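Open day walk-through — hand-held gripper demonstration
Site: Kollent, upstairs demo room
Checked by: Kasun Kumarasinghe
Date of check: 3rd December
Form no. 3684

Ratings: OK / Fix before opening / Watch on the day

1. Entry and sign-in
OK. Visitor badges are at the front desk. Groups capped at 8 in the demo room, the rest wait downstairs with the Sketonon display. Total bookings are up to 140 across the day, so the desk needs a second person from the first group on.

2. Exit path
Fix before opening. Two cartons from the Haque delivery were left in the corridor on the exit side. Moved one myself, the other is too heavy for one person. Please use the trolley.

3. Demo table
OK. Steady, no splinters along the edge where visitors will lean. The toy mallet is the heaviest thing the grippers will be lifting. Keep it to the middle of the table and don't let anyone swing it, kids included. 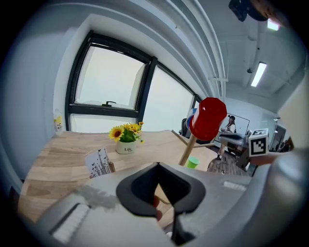

4. Hand-held grippers
Watch on the day. Finger pads checked on both units, no tears. The closing force is low but it will still pinch a small finger, so the operator shows the group where the fingers meet before handing anything over. One visitor per gripper. Wipe down the handles between groups.

5. Cables and chargers
Fix before opening. One charger lead has a tag dated February and is past its retest. I've taken it out of use and left it on the Gondetti bench with a note. Spare lead is in the second drawer. All other tags in date.

6. Items for visitors to pick up
OK. Cups and bowls are fine for this. Anything that ends up on the floor gets picked up by staff between turns — last open day a visitor bent down for a cup and hit their head on the table coming up. Check rims for cracks at lunch and again after the last group.

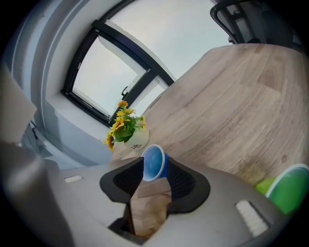 7. Window and light
OK. Latches closed and stay closed while groups are in. If the sun comes around in the afternoon the tracking may drop out, so pause the demo and tell the group why. Don't climb on a chair to fix anything.

8. Seating
Watch on the day. Chairs pushed back from the table during turns. They roll easily, so offer an arm to anyone who needs to sit.

9. Noise
OK. Normal talking level, no hearing protection needed.

10. First aid and fire
First aid kit restocked, 40 adhesive bandages, cold packs in the kitchen fridge. Extinguisher gauge in the green. The assembly point sign is faded and I've asked for a new one, but it can be read from the door.

Outstanding: items 2 and 5. I'll recheck both before the doors open and initial the sheet.

K.K.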